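The Long Summer of Borik

Gemechu Tesfamariam has been living with the same character for 13 months now, and he says he still hasn't quite worked the man out.
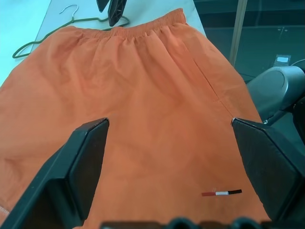

Orange shorts with an elastic waistband and a small striped tab.

Borik, the eight-part drama that starts in the fall, casts him as a ferry mechanic who comes home to a lakeside town and finds his brother running for mayor — against their mother, of all people! It's funnier than it sounds, and sadder too, and Tesfamariam plays it so gently that you forget he got his start shouting his way through cop shows.

Director Eero Turunen saw some 200 actors for the part before they met over a very long lunch in April. "He ate my dessert and then apologized to the waiter," Turunen told me, still laughing about it. "I went home and rewrote the second episode."

The dinner scene in episode five took four nights to shoot, and the soup was real every time. Tesfamariam has asked that there be no soup at the premiere.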